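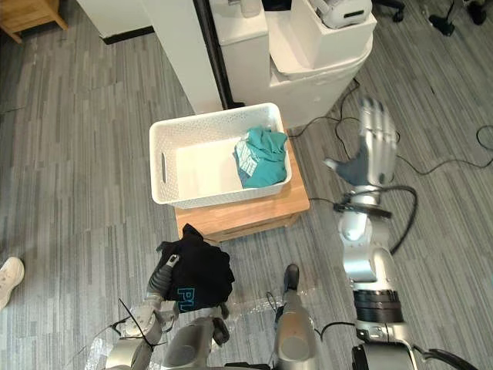 Go before lunch, wear shoes you don't love, and skip the parking lot by the front gate, wrote a reader under my post about the Pandley quilt show, when I mentioned I was thinking of going to the open house at the woolen mill in Stelton. Best advice I've had all year! I took two thirds of it. The shoes were a mistake and they now have a permanent gray shine on them from the floor of the carding room, where a hundred-odd years of sheep grease has soaked into the boards.

So, Stelton. If you've never been, you take Route 142 out past the reservoir and keep going until you're sure you missed it. The mill sits down by the river behind the old company houses, and you smell it before you see it, a warm, barnyardy, wet-sweater smell that I happen to love. They open the doors to the public every November and the rest of the year you can only get into the shop. Admission was $5, cash, and that got me a paper wristband, a cup of cider, and a little hank of undyed yarn that I have already lost somewhere in the car.

The tour starts in the sorting room, which is just big tables and bigger windows. Raw fleece comes in by the bale, and the sorters pull it apart by feel. Shoulder wool in one bin, the coarser britch wool in another, anything full of burrs into a third. We were all invited to have a try, and I was terrible at it. I put a handful of what I thought was lovely soft stuff in the good bin and the woman running the table very kindly moved it to the carpet bin without saying a word.

Then it's down a flight of iron stairs to the scouring line, and I'd have been happy to stay there all morning. It's a row of long tubs with rakes that walk the wool along from one to the next, dirty water at the start and clean at the end. The lanolin gets skimmed off and sold. (They had tins of hand balm made from it on the way out. I bought the small one and it's already half gone.) It is steamy and loud down there and my glasses were useless, but I kept wiping them and going back for another look.

Carding next. Huge drums covered in tiny wire teeth, and the wool comes off the last one as this floating web, so thin you could read a newspaper through it. A kid in front of me asked if it was a ghost. The main card was made by a firm called Pringle, and the guide was so fond of it that she patted the housing every time she walked past. When a part breaks they have to make a new one in the shop out back, which we also got to peek into, and which was freezing.

The spinning floor I'll be fair about: it's interesting for ten minutes and then it's a lot of bobbins. The weaving shed, though! Everybody was handed foam earplugs and told to use them, and even with the plugs in I could feel the looms in my teeth. They were running a blanket in rust and cream that I would have carried home off the loom if they'd let me. The pattern is called Stosau, after the town the first weavers came from, and apparently people write in asking for it by name and get cross when it's out of stock. 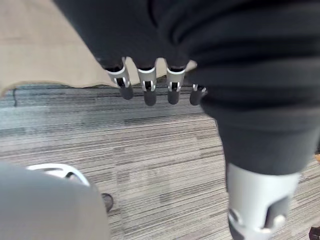
Denise Harkavy
Contributing Writer, Day Trips

After the looms you come out blinking into the finishing room, and it's so quiet you want to whisper. Blankets get washed again here, brushed up, and checked over a sloping light table for knots and slubs. The menders fix those with a needle, by hand, and the one I watched was so quick that I asked her to do the next one slower. She did, and I still couldn't see where it had been.

Lunch was in the old dye house. The dyeing itself moved to a newer building that isn't on the tour, a bit of a letdown for me as I'd been looking forward to the color. But the lunch was good: lentil soup, brown bread, apple cake. The line was long by noon, so the reader was right about getting there early. There's a talk at 2 p.m. on the history of the company houses. The room holds up to 100 people, and I would say come ten minutes ahead, as latecomers were standing along the back wall.

Now the mill shop. Seconds are piled on the tables at the far end, and you should start there and work backward. I went in for socks. I came out with socks, a scarf with one corner slightly off square, and a lap blanket in a green I can only describe as pond. The flaw on the blanket tag said "streak," and I've looked for the streak every evening since without finding it. They'll ship, too, if you've come by bus.

A few practical bits. The elevator skips the carding room, so if stairs are a problem call ahead and they'll bring you around by the loading dock. Strollers have to stay at the front desk. Parking by the front gate fills up fast and getting out of it is miserable, but there's a gravel lot across the footbridge that was half empty when I left. The restrooms are by the dye house, and there's a second set behind the shop that isn't on the map.

I'm going back in the spring for more balm, and in older shoes.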